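Firkell bench cell: frequently asked questions
Setting up, routine care and finger replacement
Last revised 26/05/2020

Where should the Firkell cell be installed?
On a level surface that doesn't rock when the arm stops suddenly. The base plate takes six M6 bolts. Clamps are acceptable for a trial but must not be used for unattended running.

What supply does the controller need?
A single earthed outlet, not shared with a compressor or vacuum pump. The controller and the Vuorinen gripper drive are switched on together from the front isolator. Wait for the drive to report ready before starting a program.

How do I set the home position?
Jog the arm to the engraved marks on each joint, open the gripper fully and choose Set Home from the Service menu. Repeat after any collision, any motor change or any move of the base plate.

Fault 586 appears at start-up. What does it mean?
The gripper drive has lost its reference. Open the fingers by hand with the power off, check that nothing is trapped in the slide, then restart and home again. If the fault comes back, reseat the encoder plug at the drive end. A third occurrence on the same day should be reported to Derkham service with the log file.

How often should the gripper slide be greased?
Every 300 hours of running. Use the Skavau grease supplied in the spares kit, one short stroke per rail, and wipe off the excess. Do not use spray oil, as it carries dust into the slide.

When should the finger pads be replaced?
Inspect them at each greasing and replace them at 1000 hours, or earlier if the gripping face is torn or a part slips at the normal force setting. Change both pads together. Pads from different batches can differ slightly in thickness. 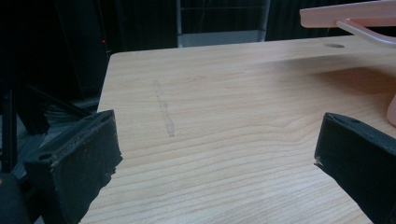 Do I need to home the gripper again after changing the pads?
Run the gripper homing routine once with the fingers empty, then check the closing force against the value on the drive label. The arm itself keeps its home position.

Can the pads be cleaned with solvent?
No. Use a damp cloth and let them dry before running.

Are the pads for the older drive still supplied?
Until the end of December, while stock lasts. Quote the drive serial number when ordering.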